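Who checks the rule book? A talk with Naveed Usmani

By Saqib Magsi
March 8, 2019 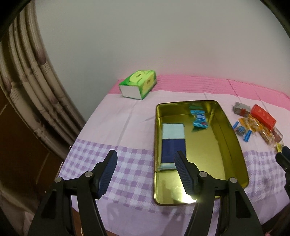

Hand-held grippers at a table set with a metal tray, wrapped candy and a packet of tissues.

Naveed Usmani has a printout of the handling guide on his desk, and he has written "says who?" in the margin nine pages in a row. The guide comes from Zindatar, which wants every group collecting gripper work in homes to follow the same rules. It has 57 of them.

"I like rules," Usmani told me. "I wrote safety sheets for packing lines at Carrasco for years. But a rule should come from something that went wrong, or nearly did. I asked where these came from and got a slide deck."

He reads me one that says items must be placed "in a natural household arrangement." He puts the page down. "Natural to whom? Candy beside a tray, candy in a tray, I've seen both called wrong by two reviewers on the same morning."

Zindatar says the guide was tried on 651 recordings before release. Usmani has asked how many were thrown out and why, and so far he has the first number only: 192. I asked if that bothered him.

"It's a lot to throw away without a reason next to each one. Maybe they were all bad. Show me."

He is softer on the parts that deal with people. Stop when your wrist hurts. Keep fingers clear of the linkages. Ask everyone in the house before you start. "Fine, good, put those on page one. Right now consent is on page 14, after the bit about tablecloths."

Would he sign up to it anyway? Flullham already has, and Stilus says it will by September. Usmani shrugs. He thinks most groups will sign, pin it to a wall and carry on as before, and he doubts that the yearly audit, which is three hours long and announced in advance, will catch any of them.

"Come without calling first," he said. "Then I'll believe the certificate."

I sent his margin notes to Zindatar, with his permission. The reply thanked me for my interest and attached the guide.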